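Prinum List: mill and board-making discussion
November, 9:40 pm
Posted by Natália Vrabec
Filed under: Paper & Board > Start-ups and Rebuilds
Print this message | E-mail this message

Re: Trollcombe board machine, first weeks on the new headbox

Hi all,

Thanks to everyone who wrote back, on the list and off it. I had no idea so many of you had been through a headbox swap on an older machine, and I've been reading your notes on my breaks like a good novel! Let me answer Ondrejka first.

> On the Trollcombe rebuild - are you running at the old
> speed yet, or still creeping up? And what did you do about
> the edges? We had wet streaks on the drive side for a
> month after ours and chased the wrong thing the whole time
> (steam box, when it was a lip problem). Also curious how
> your crews took to the new screens.
>
> Ondrejka

We're past the old speed! The best we ever held before the rebuild was 1,155 feet a minute on the light grade, and last week we ran a full shift at 1,640. I stood at the reel for a good part of it just grinning. The heavier grades are slower to come along and we're still limited by the dryers there, so please don't anyone think we've got it all figured out.

On the edges, yes, we had streaks too, and on the drive side just like you. Your note saved us a lot of grief, because we were all set to open up the steam box. We checked the slice lip first and found it out near the last two spindles. Our fitter Nino reset it during a wash-up, and the moisture profile came in a lot flatter on the next reel. I still want to look at the edge flow valves before I call it closed. 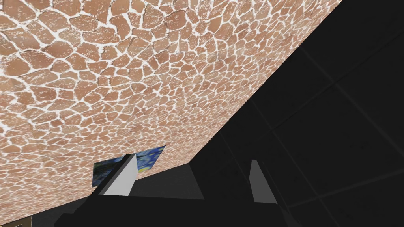 Tan and light brown pattern with white lines, rendered at an angle.

The crews have been great. There are 18 of us across the shifts who needed training on the new screens, and the last group finished at the start of the month. The old hands picked it up fastest, which I loved seeing. They know what the sheet should be doing, so they go straight to the trend they want and skip the rest. The one real complaint is alarms. We had 47 of them come up in a single hour after a break at the second press, most of them repeats, and you can't find the one that matters in a pile like that. We're grouping them by section now and it's already a calmer place to work.

Two things I'd love to hear about from anybody who has them:

Has anyone changed their retention aid dose after going to a dilution headbox? We left ours alone and the white water looks a bit dirtier than I'd like.

And what are you using for a felt break-in schedule at the higher speed - the same as before, or longer? Ours was written for the old machine and I think it's too short.

I'll post the moisture profiles once I get them out of the system in a form people can open.

Natália Vrabec
Trollcombe, machine room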